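On the Road with Ukari: An Open Day at Trerna

Visitors to the Trerna open day on Tue 28 October were given a printed programme, a visitor's badge and a bottle of water, in that order. The programme promised a welcome address, a tour of the workshop and a demonstration "in ordinary streets". It was the last of these that had filled the places, and the welcome address was kept suitably short.

Trerna develops small ground robots for carrying parcels and documents over short distances. Its present model, Ukari, has been in street trials since March, and in that time has covered 383 kilometres on public roads in the Ngau district. Bindu Shenoy, who leads the programme, told visitors that the institute had chosen residential streets deliberately. "A test track is swept every morning," she said. "We wished to learn on roads that people use."

The demonstration followed a route of 800 metres, with visitors watching the robot's forward view on a large screen in the seminar room. Ukari travels low to the ground, and a lorry in the opposite direction looks a good deal larger from there than it does from a driver's seat.
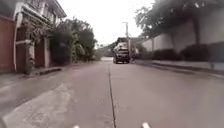
Trerna's rules for such meetings are simple. The robot is to slow down early, hold a steady line and give way whenever there is doubt. Syahrul Majimbun, the safety officer, explained that a person walks with Ukari on every outing and carries a stop control. He expects that arrangement to remain in place for at least another year.

Several guests asked about the road surface, a subject on which the engineers proved happy to talk at length. Concrete slabs are kind to small wheels, but the joints between them are not always so. Where concrete meets asphalt the grip changes as well, and the robot may find itself with one side on each. The software compares the effort of the left and right wheels and corrects its steering - a feature added after the first weeks of trials. Junctions are harder still, being wide, often without clear markings, and open to traffic from more than one side.

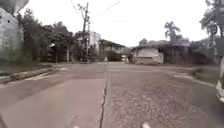
In the workshop

The tour was led by Fitriani Kusuma, who looks after the fleet of 5 robots. Wheels and bearings lay on a bench for inspection, and guests were invited to handle them. Her team has logged 1,191 outings, each with a written note from the person who walked alongside. The notes, she said, are read in full at a weekly meeting.

Saodah Ismail, attending on behalf of the Buvon residents' association, asked whether the recordings were kept. She was told that faces and number plates are blurred before storage, and that a copy of the policy may be requested at the front desk. Tea was served afterwards in the lobby, where the discussion of expansion joints continued.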